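How to Label Home Canned Jars and Keep Track of Them

A jar of plum jam and a jar of grape jam look a lot alike after a few months on a shelf. Good labels take a minute per jar and save you from opening the wrong one.

What you need

Removable paper labels
A waterproof marker
A notebook or spreadsheet

Step 1. Let the jars cool for a full day. Check the seals, take off the screw bands, and wash the outside of each jar. Labels do not stick well to syrup.

Step 2. Write the contents, the month and year, and a batch number. I number batches straight through from one year to the next. My last plum jam was batch 23, so the label reads "Plum jam, December 2020, 23."

Step 3. Put the label on the side of the jar. Lids get thrown out, and a label on top can't be read when the jar is on a high shelf.

Step 4. Sort the jars by batch before you carry them to storage. Baskets with flat bottoms work better than cardboard boxes, which sag when they get damp. Don't stack jars more than one layer deep.
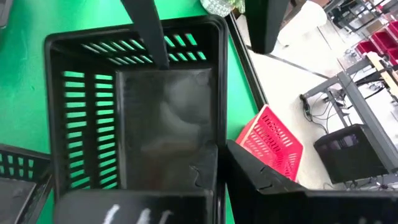

A black plastic basket with slotted sides.

Step 5. Enter each batch in your notebook. List the recipe, the number of jars, and the shelf. Cross off jars as you use them.

Step 6. Go through the shelves every January. Move the oldest jars to the front, and throw out any with a bulging lid or a broken seal without tasting them.

To remove old labels, soak the empty jars in warm water for ten minutes and rub off the glue with baking soda and a little cooking oil.

Posted by Kamarul Yusof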